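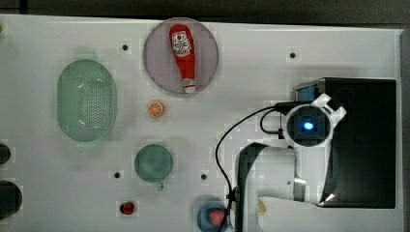

30 April 2024

Station 2, tabletop cell. Kitchen props set. Spent most of the day on the house rules instead of on runs, because the draft has to go to Marleny Ríos before anyone from the Skotgate site starts using it. Writing down what I changed and why, so we don't argue it all over again in August.

Starting point was the old one-page sheet from Llanos. It was written for the previous table and half of it doesn't apply. It talks about a fence we don't have and a foot pedal that was taken out. I kept four lines from it and rewrote the rest.

**Before power**

- Walk the cable by hand from the sensor module back to the base. It should move freely through the whole reach. If it loops out over the table, note where the loop sits and keep props out of it.
- Check the fitting on the gripper housing with fingers, then with the small driver. Fingers alone missed it once.
- Base plate clear. No crumbs, tape ends, chips of prop, screws. Anything found on the plate gets looked at before it is thrown out, in case it came off the arm.
- E-stop: press, confirm the drive light drops, release, reset. Every session, also after lunch if the cell was left.

The base plate line is new. We had a rule for the tabletop and none for the plate, so people wiped one and left the other. There was a small tan bit on it when I went through the check. I logged it, bagged it, and wiped the plate. Doesn't match any of the printed parts I have here, but I'd like Marleny to look at it under the magnifier.

**Laying out the props**

Old rule said "place objects at random." In practice everyone puts the big thing on the left and the plate at the top, me included. Today I had the oval colander down the left side, the plate near top center with the ketchup bottle lying across it, the cup below the orange slice, strawberry near the front edge, bowl next to it with a pinkish-red item inside, fruit by the look of it. That is very close to what I set up last time without thinking about it.

New rule: layout comes from the Zurkard list, one line per run, and you initial the line. If a layout can't be built (object missing, won't balance) you strike it and take the next one. You don't improve it.

Other layout points:

- The holes in the tabletop are the reference. Give positions as "left of the top hole" and so on. Don't put tape on the surface. The glossy finish holds residue and the residue shows up under the lights.
- Don't cover a reference hole on purpose. If the list puts a plate over one, fine, but write it down.
- Bottles lie down unless the line says standing. Cap shut, checked by hand. Prop bottles stay empty, with no exceptions for "a little water for weight."
- Cup handle direction is part of the layout. It was left off the old sheet and it changes the grasp completely. Today's was toward the front.
- Small fruit goes down last. It rolls when you set the bowl.
- Spare parts and anything round go fully off the table or fully on it. I had two dark round things hanging around at the left edge again, and something green in the far corner. If it isn't on the layout line it shouldn't be where the camera can see it. I let this slide too often and so does everyone else.

**Hands**

This is the part Marleny will read closest, so I tried to make it short enough to remember.

1. No hands over the table while the drives are enabled.
2. Paused is enabled. Treat it as moving.
3. A blue LED on the sensor module tells you the module has power. It says nothing about the drives. Look at the drive light.
4. If an object falls toward the base, let it fall.
5. One person resets the props and the same person re-enables. No handing over halfway.

Number 3 came out of a question I got twice from new people. They saw the blue light and took it as a "ready" signal, or the opposite, as "safe." I asked Guden whether the color could be changed in the settings. Their reply was that it can't on this version. So it goes in the rules and on a label by the switch. Label not made yet.

Number 5 may be hard on Skotgate, they usually work in pairs with one at the screen. Leave it in and see what they say.

**Speed and force**

Reduced speed for any new layout, first run only, then normal. I had written "first few runs" and took that out. Nobody could have told you what it meant.

Grip force limit stays where it is for hard props. Soft props get the lower setting, and the setting is written on the run line before the run, not after. I compared the log against the sheets and found entries clearly filled in later, all in the same pen. Mine too.

**Log**

Run counter at start of day: 846. Copied to the sheet by hand and checked against the screen. The old binder stops at 380 and the gap after that exists only in the controller's own log. I exported it to the shared folder under Station 2 and put a note in the binder saying where it is. The event list in the export has 1907 lines, most of them routine enable and disable. Haven't gone through it properly. Want to filter for protective stops and see whether they bunch up around particular props. My guess is the colander rim, but it is a guess.

Stops should be logged with the layout line, what the arm was reaching for, and who was at the switch. Names are for asking questions later. I added a sentence saying so, since people leave the field blank when they think it will be held against them.

**Open**

- Who signs off a change to the rules? I have put Marleny for now.
- Cable arc. It passes right by the bowl. Either move the clip or mark a keep-out strip on the layout list. I prefer the clip.
- Label for the LED.
- Ask Zurkard for the list in a larger font.
- Tan fragment, see above. In the bag taped inside the back cover.
- Cleaning cloths, nearly out.

Draft sent. Cell left powered down, e-stop pressed in, key in the drawer.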